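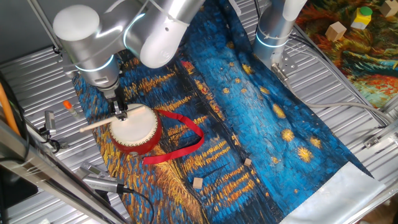 Toy drum with red ribbon strap.

Every place with a bit of music in it has the same list. You know the list. Ten names who "made it," with a photo each, and making it means they got on a train and somebody in a bigger city liked them. Our local paper ran it again last month. Fine list. Good singers, most of them. I own the records.

But I want to complain about the list, and I have an hour before I have to be somewhere, so here goes.

The list measures one thing. Distance. How far away does a person have to be heard before we'll admit they were any good? A woman can sing at every wedding in the upper valley for thirty years and have the whole room crying by the second verse, and she won't be on it. Her nephew does backing vocals on one song that gets used in a hotel commercial and he's "a proud son of Clasley." I like the nephew. He's a perfectly decent singer. She's better, and he'd tell you so.

Take Povilas Žukauskas. If you grew up within shouting distance of the river you know at least a couple of his songs, and there's a good chance you think they're traditional. They aren't. He wrote them. The ferry one, the one about the two brothers and the orchard, the lullaby that everbody's grandmother claims came down from her own grandmother. All his. By his own count he has written 162 songs. They're in school notebooks, words in pen and the tune in a kind of number system he made up and has never properly explained to anyone.

How many has he recorded? 14. One album, Nastari Records, one pressing of 1000 copies, long sold out. The label says it would love to do another and has been saying so for as long as I've been paying attention. I'm not blaming them, it's two people and a phone. I'm blaming us a little.

Because we'll pay for the wrong thing. When one of the list people comes home for a night, the Carretero Theater sells out by lunchtime and the town puts up a banner. I've been to those nights. Lovely, mostly. They do the hits and then for the encore they do an "old song from home" and the place goes crazy. Twice now that old song from home has been a Žukauskas song. No mention of him either time. He was sitting in the balcony for one of them — paid for his own ticket.

I asked him if it bothered him. He said they had the third verse wrong.
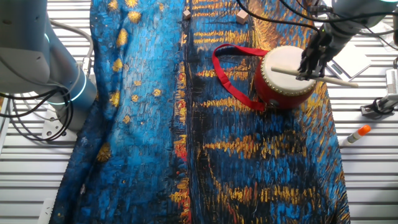
GISEMTHORPE, October

So I came up here for the singing weekend, partly to check whether I was just being sour. Maybe I was romanticizing. It happens, you get older, you decide everything good is in a back room somewhere.

Well. Some of it was bad. Let me say that plainly, because people who write this kind of column never do. There was a trio who should've stopped after one song and did six. There was a recitation. Local doesn't mean good and I'm not asking anyone to clap for a zip code.

And then late on, past eleven, a girl of maybe seventeen got up with no instrument and sang the orchard song. All the verses, including the two that get dropped because they're long and the rhymes are hard. Slow. Slower than he does it himself. She'd changed one word near the end, "gate" to "road," and it turned the song into something else entirely, something about leaving, and I had to go stand outside for a minute.

Where did she learn it? From a neighbor. Not off the album, she'd never seen the album. She didn't know who wrote it either, when I asked. She does now.

That's a living song. It's moving around, getting changed, being argued over. I'd put that one performance up against any banner night at the Carretero. But it won't go in a list because what would you write next to it? Sang well in Gisemthorpe. Went home.

People will say the list is good for young musicians, gives them something to aim at. I half believe that. When I was a kid it mattered to me that somebody from our side of the hills was on the radio. I remember pulling the car over — well, my father did — so we could hear the end. I wouldn't take that away from a kid.

What I don't accept is that it's the only thing to aim at. Tell a seventeen year old that talent is proved by leaving and the talented ones will leave, and then we write articles about how quiet it's gotten. We did that! We ran both articles in the same year!
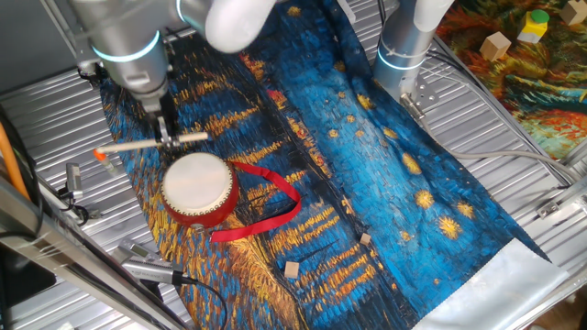 And the ones who stay start to think staying was the failure. I've heard it from people with gifts I'd give a finger for. "Oh, I never did anything with it." You sang my cousin down the aisle. You taught half the choir to read music at your kitchen table. What's the word for that, if it isn't doing something with it?

Some practical stuff, since I'm told a column should have some.

Put the writer's name in the program. Every time, every song. It costs one line of ink. If you don't know who wrote it, ask around before you print "trad." and be done with it.

Somebody with a decent recorder should go sit with Žukauskas and the notebooks, soon, with cake, and get him to explain the numbers. He's willing. I asked. He wants it done in the mornings as his voice goes after lunch. Three weeks would probably cover it if he doesn't tell too many stories, and he will tell too many stories, so keep the recorder on for those to.

Nastari should repress the album. I'll buy five.

The Carretero should give one night a year to people who live here, full ticket price, proper lights, banner and all. Not the free afternoon slot with folding chairs. Charge money. People listen differently when they've paid, I know I do.

And the paper can keep its list. Just print a second one next to it. I have names, plenty of them, and I'll start with the girl who changed "gate" to "road," if she says it's all right with her.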